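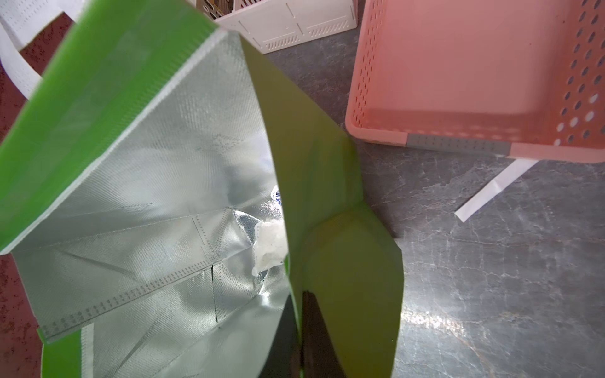

Kyu-ri Shin
Student, second year, Travel and Tourism Management
Project report, small group travel module

Planning a Week on the Water for People Who Have Never Sailed

When our group first sat down in April to choose a topic, four of us wanted four different things. Si-woo Jang wanted to write about airport hotels, Bit-na Gil was set on night trains, and Jaime Prata, who grew up with a father who rented out rowboats, kept coming back to boats. I had no strong opinion, which is probably how I ended up as the one writing the report! Jaime won in the end, and we agreed to plan a one-week canal boat trip for beginners, from the first inquiry to the last breakfast, and to find out where such a trip tends to go wrong for the guest.

Our teacher, Jelle Bakker, asked us to work with a made-to-order client brief, as a small agency would. Ours was a family party of grandparents, parents and two teenagers, none of whom had ever steered anything bigger than a pedal boat. They wanted quiet water, a village or a town every evening, and no day so long that the grandfather would miss his nap. (The nap was in the brief. We took it very seriously.)

The boat

We compared the boats offered by two rental firms, Romonik and Kasik. Both let you take the wheel after a short lesson at the dock, and both have boats with enough beds for our family. The Romonik boat was longer, with a proper second bathroom and a table on the roof deck. The Kasik boat was older and a good deal narrower, but it had a steering position inside as well as outside, and Jaime argued for it from the very first meeting. If it rains for three days, he said, somebody still has to drive, and that somebody will be on vacation too.

I have to admit that Bit-na and I were charmed by the roof table and voted the other way. We changed our minds after we phoned four people who had taken trips of this kind with their own families. Every one of them brought up the weather before we had even asked, and one lady talked for a long while about a husband in a wet hat. So we chose the Kasik boat, and Jaime was very gracious about it, mostly.

The route

Our first route was much too ambitious. Si-woo drew it on the map in an evening and it looked lovely, a big loop with a castle, a glass workshop and a lake in the middle. Then we started adding up the locks. A lock takes a beginner far longer than it takes the people in the brochure, especially when there is a line of boats waiting, and most of the locks on our loop closed for lunch. By our count the family would have been on the move from breakfast until nearly dark on the third day, with no nap at all.

We threw out the loop and planned a trip there and back on the same stretch of canal. I was worried that this would feel dull, seeing everything twice, but the people we phoned had enjoyed it. They told us that on the way back they stopped at the places they had only waved at on the way out, and that they knew by then which bakery was worth the walk. The final plan has 14 locks in each direction, with none on the first afternoon, so that everybody can practice steering in a straight line before having to fit the boat into anything narrow.

We also left one full day with nothing planned on it. Our teacher asked whether a client would feel cheated by an empty day. We talked this over for most of a session, and our answer is that it should be shown in the program with a name and a few suggestions – a market, bicycles, a swim – so that the family can see it was put there on purpose.

Money

The boat itself is the large cost, of course, but we wanted to look at the small ones, as these are the ones that cause bad feeling. We set up a kitty of 700 euros for the whole party, to cover groceries, mooring fees and coffee on land. On top of that we put 215 euros for fuel, cleaning and bicycle rental. In our first draft the cleaning fee was missing altogether. Bit-na found it in the rental terms, on a page that the rest of us had all claimed to have read.

For the family we put every extra on a single page, with a line beside each one saying when it has to be paid. I think this page is the most useful thing we made, even though it took the least time.

What the guest gets before leaving

The last part of the project was the welcome letter. Our first version ran to five pages and explained how a lock works in great detail, with the names of all the parts. Si-woo tried it out on his aunt, who gave it back after page one and asked where to park. We rewrote it with parking first, then the time to be at the dock (3 p.m.), then shoes with good soles, then soft luggage, as a hard suitcase has nowhere to go on a narrow boat. The lock instructions are now half a page, and the dock lesson takes care of the rest.

What we would do differently

We would phone people much earlier. We spent two whole weeks comparing brochures and learned more from four conversations, and those conversations were the nicest part of the work besides. We would also like to have asked the teenagers. We planned for two of them and never spoke to a single one, so the evening program is really a guess, and Jelle Bakker pointed this out with a very kind smile.

My thanks go to Jaime, Bit-na and Si-woo, and to everyone who picked up the phone. The full day-by-day program, the page of costs and the welcome letter are in the appendix.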